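Cirkia Publishes Results of Two-Finger Gripper Comparison on Bagged Foods

15 June 2025 - Cirkia today released results from a bench comparison of two parallel grippers on soft-packed groceries.

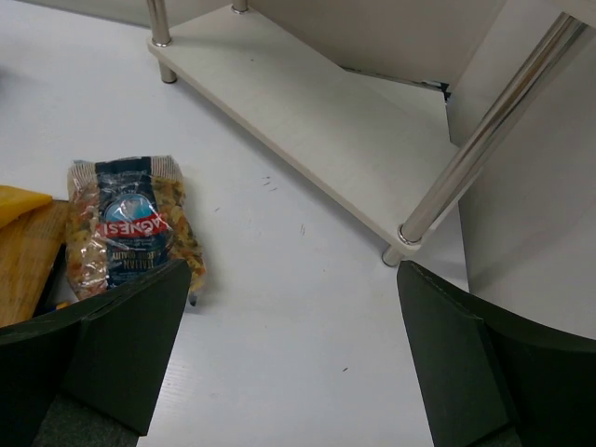 Why test on bagged food when boxes are easier to score?
Bags change shape under load, so a grip that holds a box well may slip on film or crush what is inside, and the difference between two finger designs shows up sooner.

The comparison covered the Gunditz parallel gripper with stock fingers and the same gripper fitted with Jurić angled fingers. Each setup made 400 pick attempts at the Pustcombe test bench. Arm, controller, wrist camera and motion limits were held constant. The task was to lift a bag from a tabletop and set it on a low shelf without touching the shelf posts.

The Jurić fingers completed 395 of 400 attempts. The stock fingers completed 270, leaving 130 failures. Most stock-finger failures were slips at the crimped seal during the first part of the lift. All five failures with the angled fingers were contacts with a shelf post during placement.

Glare on clear packaging affected both setups. The wrist camera lost the bag outline at some approach angles, and the controller then requested a second view before closing the fingers. Cirkia logged 529 second views over the full comparison. These added to cycle time but were not scored as failures.

Finger opening was set to maximum before each approach. Grip force was fixed at one value for the whole comparison, and neither setup was tuned between attempts. Bags were laid flat, and their heading was changed after every pick. Upright bags were not tested.

The log files, finger drawings and scoring sheet are available from Cirkia on request. A second round, using the same bench and a different wrist camera - mounted farther back from the fingers - is planned for October.

Press contact: Cirkia press office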